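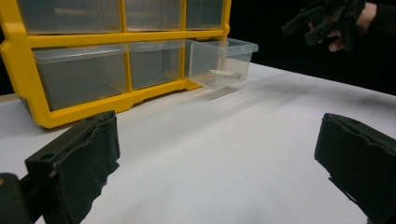 One drawer open, two hand-held grippers, and a long afternoon ahead.

Opinion

The drawer is the easy part

Nov 28, 2025

I own a set of plastic drawers much like that one. It holds screws, fuses and a key I can't match to any lock. Opening it takes me no thought at all, and that seems to be why so many companies have decided a robot should learn to do it from us.

The method is popular right now. You give a person a pair of grippers to hold, you record what the grippers do, and you feed the recordings to a machine that will later have grippers of its own. The older way was to steer the robot from a chair with a set of controls, which was slow and made people's necks hurt. Doing it by hand is quicker and cheaper, and I have no quarrel with either of those things. My quarrel is with what gets claimed afterward.

Lilance, which runs a demonstration shop in Clillevville, told visitors this fall that its drawer task was "solved" after 2000 recordings. I went to see it. The arm pulled a drawer out by its knob, paused, and pushed it back in. Very nice. I asked whether it could do the same with the drawer full. The answer was that full drawers were planned for December.

Anyone who has pulled a full drawer out of a light plastic cabinet knows what happens. The whole cabinet comes along. So you put your other hand on top of it, and you do that before you've noticed there's a problem. A recording can hold that movement, sure. Whether it holds the reason is another matter, and I have yet to hear a good account of how a machine would tell a steadying hand from a hand that was just resting there.

Supporters say the answer is more people and more recordings. Akpalu, a smaller outfit, pays by the finished clip, 20 to a batch, and a clip with a fumble in it gets thrown out. Think about that for a minute. The fumbles are where a person shows what they know. The knob slips, you ease off, you come at it from a little lower. Throw those clips away and you have taught the robot what a drawer looks like on a good day.

I'll give the other side its due. Hulura keeps its bad takes and labels them, and the people I spoke with there were careful about what they promised. They also admitted that holding a gripper changes how you work. You lose the feel of your fingertips. You slow down and start moving the way you imagine a robot would, so the machine ends up copying a person who is copying a machine. I tried it for two minutes and caught myself doing exactly that.

None of this makes the work useless. I expect some of it will end up in warehouses and maybe in kitchens. But a buyer ought to ask plain questions before signing anything. Which cabinet was used, and was it ever swapped for another? Was anything in the drawers? What was cut, and who decided? If the salesperson can't say, ask to bring your own drawers to the next demo, with the screws still in them.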